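Fold It on the Sofa

By Telmo Paredes

There is a rule in a lot of homes that clean laundry doesn't belong on the sofa. I grew up with it. My mother had a folding table in the hallway, and clothes went from the dryer to the table to the drawers without ever touching a cushion. I kept the rule for years after I left home, long after I stopped having a hallway. I think it's a bad rule and I'd like to argue against it.

The usual case goes like this. The sofa is for sitting. If you put laundry on it, the laundry will stay there, and in two days you'll be sitting next to a pile and pulling socks out of it. I accept that this happens. It has happened to me. But the pile doesn't stay because of the sofa. It stays because the job was put off, and a job that gets put off in the bedroom stays on the bed or the chair instead. All the rule does is move the pile to a room guests don't see.

What matters when you fold is having a wide surface at a height you can live with, decent light, and enough room to spread out one thing while the rest waits. A sofa seat gives you that. A bed is wider, but most beds are low enough to hurt your back if you stand, and soft enough that a shirt sinks when you press it. A kitchen table is the right height but it has to be cleared and wiped first, and by the time that's done I've lost interest. 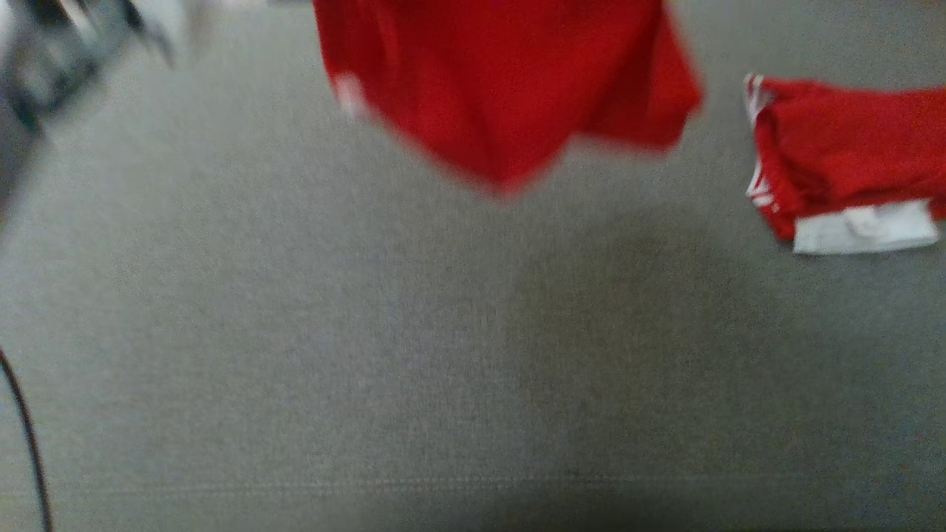
Red shorts on gray fabric, with another red garment in the air.

The color of the surface makes more difference than people think. Gray is good for this. You can see the outline of nearly anything on it, and you can find the side stripe on a pair of shorts without holding them up to the window. I once had a navy sofa, a Vrettos, and folding on it was miserable. Every dark sock vanished. I found one behind the seat cushion when I sold it.

I'd also say a word for flat weaves. Velvet grabs at cotton, and leather lets everything slide onto the floor. A plain woven seat holds a sleeve where you put it.

My own habit is to sort by color before I fold anything. Most guides tell you to sort by person or by drawer, and if you have a big household that may be right. With a small load I find it slower. If all the red things are out together, the sports clothes and the T-shirts, I can see what I have, and I'm not digging through gray and white to find the other half of a set. It takes 5 minutes. 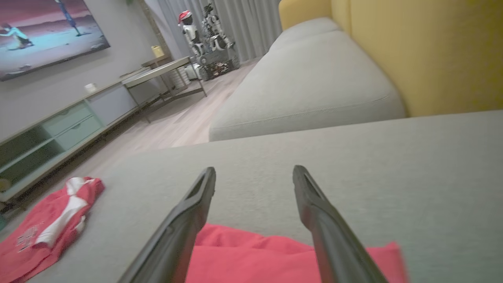 T-shirts are where most people give up. They come out of the dryer in a wad, and a wad looks like more work than it is. Take one by the shoulders, let it hang, lay it face down, sides in, hem up. If there's a print on the front, I keep it on the outside of the last fold so I know which shirt it is when it's in the drawer. I don't care whether the edges line up. I've read the people who stand their shirts on end in rows, and I tried it for most of a February with a set of Sevumel drawer dividers. The drawer looked nice until I took two shirts out and the rest fell over.

Shorts are easier. One leg over the other, waistband down, done. I stack them and don't file them.

There are objections I take seriously. Pets are one. If you have a dog that sleeps on the seat, you'll be putting hair on clean clothes, and you should lay a sheet down first. Food is another. A family that eats in front of the television will have crumbs in the weave, and a sheet solves that too. I use an old Astton flat sheet that no longer fits any bed I own. When I'm finished I shake it out the back door.

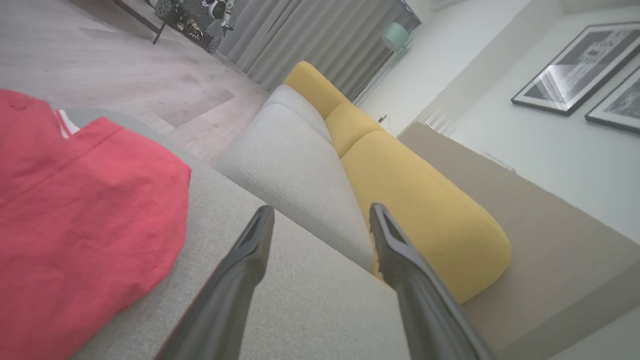
The other objection is about how the room looks, and here I just disagree. A living room with clothes on the seat looks like a room somebody lives in. We buy big sofas with long seats and extra cushions and then treat them like furniture in a waiting room. If the seat is long enough to lie down on, it's long enough for a load of washing, and you can still sit at the other end.

I do have one condition. Whatever goes on the sofa gets put away before supper. On the nights I've let that slide, I've ended up sleeping on a bed and sitting on the floor, and my mother would have had something to say.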